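Flestar hand controllers, a month or so in
Posted 2019-05-21

I've had the Flestar controllers at home long enough now to have opinions, and a few of you have been asking in the comments, so let's have it. These are the two-handed ones, the pair you hold and squeeze to drive a two-armed robot while it records what you're doing, so it can have a go on its own later. They cost me £1,500 for the pair with the stand and the software, and I paid for them myself.

Some of you will remember I was using the old Baston setup before this, where you stand next to the arms and push them about by hand. I still like that for small stuff on a table. If you want to show a robot how to put a lid on a jar, grabbing the wrist and just doing it is lovely, you feel everything. But you can only really do one arm well at a time, your own sleeve keeps turning up in the recordings, and anything down at floor level is murder on the knees. I wanted both arms, and I wanted to be out of the way.

Setting up was better than I feared. The quick start sheet is two sides of paper and mostly pictures, and I had the arms following me within 20 minutes, most of which went on finding a plug socket. Calibration is a matter of holding both controllers out in front of you, squeezing, and turning your wrists one way and then the other. Do it again if you've had a tea break! I skipped that on my second evening and spent ages wondering why the left arm had developed a droop.

The triggers are the best bit by miles. They've got a long, soft pull, and the fingers on the robot close in step with yours, so a light pinch on a shirt collar really is a light pinch. My last controllers had what was more or less an on/off button and everything got grabbed as if it was about to escape. There's a little bit of push-back in the trigger when the gripper meets something solid. On cloth you feel next to nothing, mind, so with laundry you're going by eye the whole way.

And laundry is what I've mostly been doing. I started with picking single things out of a basket, then pulling a heap apart into separate piles, and then the one I cared about, getting hold of a basket by both handles and lifting it level. That last job is a proper test of any two-handed kit. If one arm lags behind the other even slightly, the whole lot tips, and if the grips aren't turned the right way they slide off the handle on the way up. With the Flestar pair I could get a decent lift most times once I'd learnt to slow down and stop holding my breath. I saved 32 takes of it in the end and threw out a good few more where I'd dithered. Bin your dithering, by the way. If you hover, the robot learns to hover, and it's maddening to watch.

Samuele Melis wrote in last week to ask whether it's tiring, and yes, it is a bit. The controllers aren't heavy but you hold your arms up and forward for the whole session, and my shoulders were grumbling after an hour. There's a clutch button under the thumb that freezes the robot so you can drop your hands and start again from somewhere comfier. Use it early and use it often. My gripe is that it's too easy to catch by accident, and if you do that mid-lift you've ruined the take.

The other gripe is the software. The recorder does its job, press to start, press to stop, name the task, done. Playing things back is a pain, though. You can't trim the end off a take, so if you forget to press stop you get a long stretch of the robot doing nothing and you either live with it or delete the lot. The Monti recorder I borrowed back in October had trimming and little coloured flags for good and bad takes, and I miss those flags every single day. Tetsuya Sugawara has put a small script up on the forum which chops the ends off for you, and it works fine, but for this money I shouldn't need it.

Depth takes some getting used to as well. You're working from the head camera, looking down past the grippers, and for the first few days I kept closing the fingers just short of the thing I wanted. What helped was moving the sofa end of the room nearer into view so I had something behind the basket to judge against, and picking washing in a strong colour. My old grey towels on a grey floor were hopeless. A heap of red sports kit in a pale basket is much kinder on the eyes, and I did the best part of my useful takes with that.

Would I buy them again? I think so, yes. If you've only got one arm, don't, get the cheaper Brokell single and spend what's left on something nice. For two arms and floppy, awkward household jobs, they're the most natural thing I've tried, and the triggers alone would make it hard for me to go back.

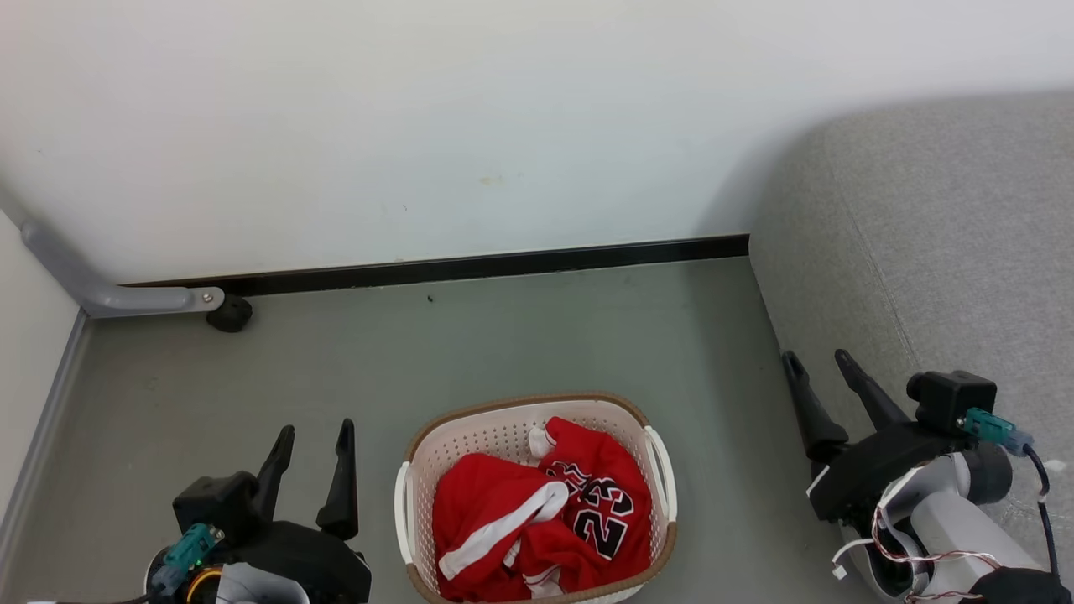 Next on my list is getting the washing out of the basket and folded, starting with the shorts and working up to long sleeves. I'll add a note to this review if the clutch button gets any less annoying, and if anyone has found a way of padding it, please leave a comment.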